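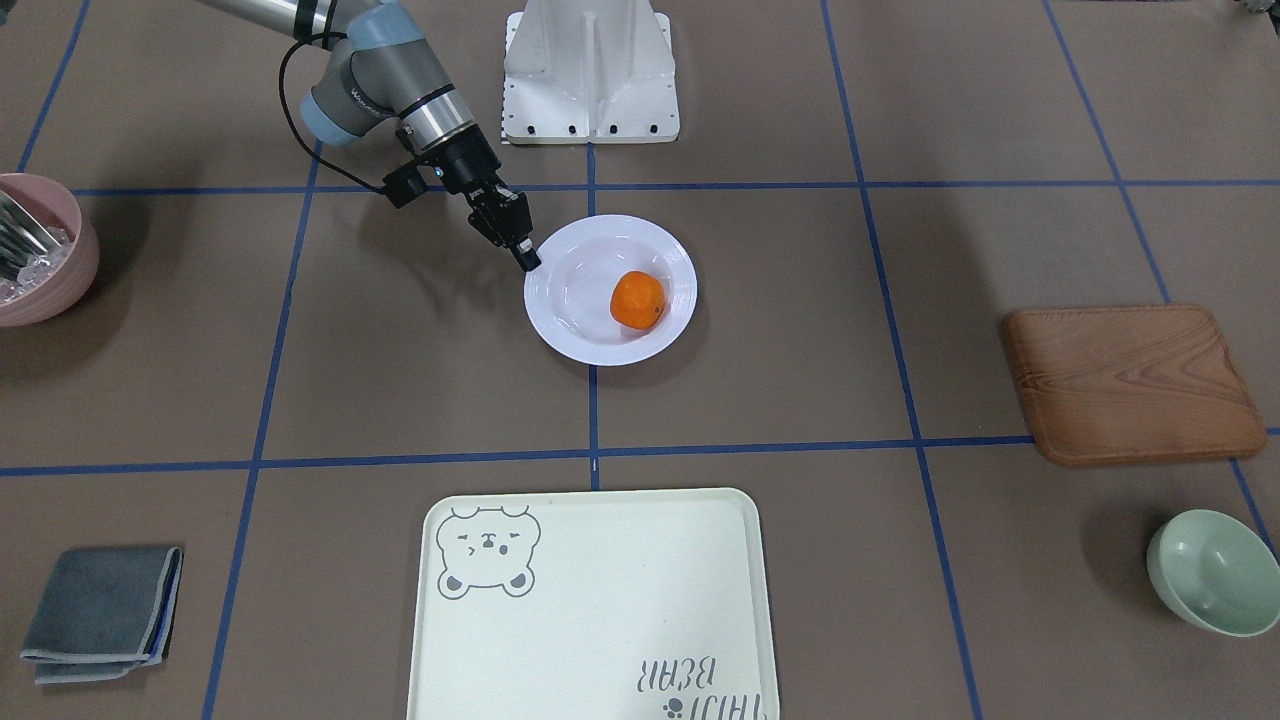
**Pressemitteilung**

Witanby, 8. Oktober 2022

# Berhe Umzugslogistik erweitert Lagerstandort Witanby um 194 Containerstellplätze

Die Berhe Umzugslogistik GmbH hat am Standort Witanby einen zweiten Hallenabschnitt für die Einlagerung von Umzugsgut in Betrieb genommen. Der Abschnitt umfasst 194 Stellplätze für geschlossene Möbelcontainer, davon 53 in einem klimatisierten Bereich für Klaviere, Gemälde und furnierte Möbel. Der Zugang erfolgt über zwei Laderampen an der Nordseite.

Eingelagert wird containerweise. Das Umzugsgut wird beim Kunden verpackt, in einer Inventarliste erfasst und noch vor Ort im Container verplombt. Eine Umladung in der Halle findet nicht statt. Bei der Auslagerung werden Plombennummer und Liste gemeinsam mit dem Empfänger abgeglichen.

„Schäden entstehen überwiegend beim Umsetzen einzelner Stücke“, erklärt Mogens Hjaltadóttir, Betriebsleitung Witanby. „Mit dem verplombten Container entfallen zwei Umsetzvorgänge je Auftrag.“

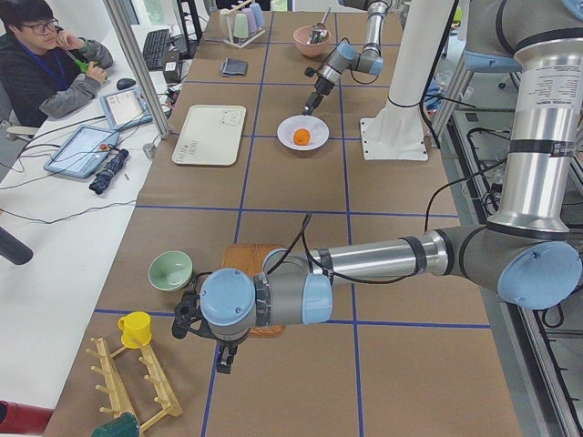

Für den klimatisierten Bereich gilt eine relative Luftfeuchte von 45 bis 55 Prozent. Die Messwerte werden stündlich protokolliert und dem Kunden auf Anforderung zugesandt. Teilzugriffe auf eingelagertes Gut sind nach Anmeldung möglich - die Frist beträgt zwei Werktage.

Parallel zur Erweiterung wird die Fernverkehrslinie zwischen Witanby und Urnness neu getaktet. Beiladungen ab einem Kubikmeter werden künftig wöchentlich statt vierzehntäglich befördert. Die Disposition liegt bei Ilango Achari. Für Komplettumzüge bleibt es bei individuellen Terminen.

Die Lagermiete beträgt 94 Euro je Container und Monat, im klimatisierten Bereich 200 Euro. Die Preise verstehen sich zuzüglich Umsatzsteuer und Transportversicherung. Bestehende Verträge laufen bis Ende Februar zu den bisherigen Konditionen weiter.

**Über Berhe Umzugslogistik**

Die Berhe Umzugslogistik GmbH führt Privat- und Büroumzüge im Nah- und Fernverkehr durch und betreibt Lager in Witanby und Clurham.

**Pressekontakt**

Tâm Âu
Berhe Umzugslogistik GmbH, Unternehmenskommunikation
Abdruck honorarfrei, Belegexemplar erbeten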